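Do we really need another standing desk?

I have been reading the ads for sit-stand desks since November, mostly at 2 in the morning when my back wakes me up, and I'd like to register some doubt.

The pitch never changes. Sitting is killing you, standing will save you, and the difference between the two is a motor and a monthly payment plan. Flanon wants me to believe I'll think more clearly on my feet. Lakard has a page about "postural freedom" with a graph on it, and the graph has no numbers up the side. I wrote and asked what it was measuring. They sent me a discount code.

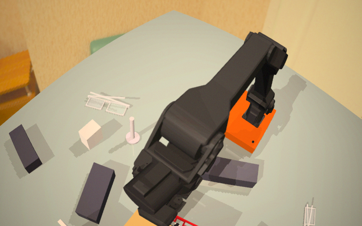 My neighbour Volker Strobel bought one last winter, the wide Flanon with the memory buttons. He loved it for 19 days. I know the figure because he kept a log, being that sort of man, and the log stops there. The desk has been at sitting height every time I've been over. He says he still stands "when the mood takes him", and I'm sure that's true, in the way I still play the guitar.

To be fair to the things, a desk that moves suits a household where two people of very different heights share it. My sister and her husband are in that boat and they wouldn't give theirs up. I also tried one for an afternoon at the showroom in Wetport and it was pleasant enough, although the salesman stood the entire time and kept shifting from one foot to the other. I've worked behind a shop counter. Anyone who has could tell you what eight hours of standing does to your knees and lower back, and we never called it wellness.

What bothers me more is the way the ordinary desk has been turned into a hazard. My old one came out of a school clearance, cost me $29 and has a drawer that sticks in humid weather. It doesn't have an app. When I get stiff I walk to the letterbox, or put the kettle on, or go and argue with the dog about the couch. 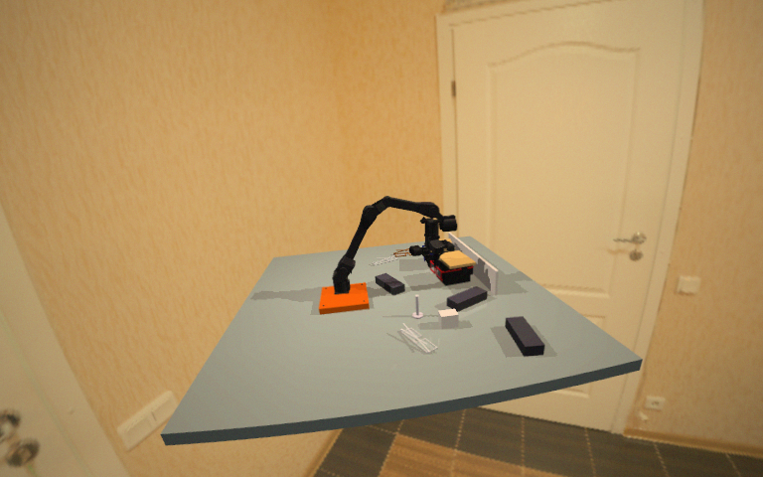
I did ring Abbasi, the physio place near the library, half hoping they'd tell me to buy something. The woman there asked how often I got up. I said hardly ever. She asked what was stopping me, and I didn't have much of an answer - certainly not one worth a motorised frame. She suggested a cushion behind the small of my back and a timer. The timer is on the stove, so I have to get up to turn it off.

It's been a few weeks and my back is some better, some days. I wouldn't draw a graph of it. Lakard has emailed again to say the discount code is about to expire.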